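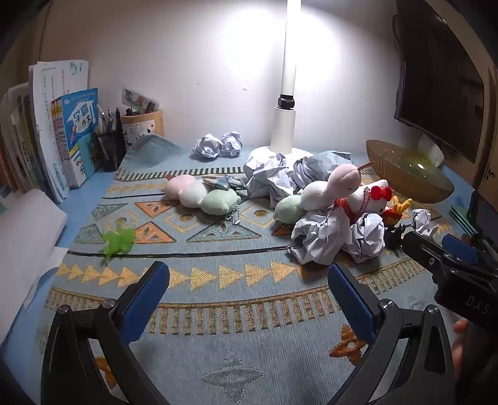

Unit 5: Shelf Life and Stock Rotation
Handout for the December 14, 2016 session

Definitions
Shelf life is the period during which a product meets its specification under stated storage conditions. Storage life is longer and includes time in bulk before packing. A date code refers to the lot. Single packs carry no code of their own.

Rotation rules
FIFO issues stock by date of receipt. FEFO issues stock by date of expiry. The two give the same pick order only when lots arrive in the order they were made. Mixed suppliers break this condition.

Worked case: Rusotmont warehouse
Opening stock is 128 cases in 4 lots. Demand is 62 cases per week. Under FIFO the third lot expires on the shelf. Under FEFO it ships in week one and no lot is written off. Lot dates are in the Sorkard table, reader p. 5.

Temperature
Each excursion above the stated limit is logged against the lot. Remaining life is reduced by the factor given in the reader. Do not average temperatures over the whole storage period.

Reading before the March test: Fisemport case, sections 4 and 5. Omit the appendix on returns.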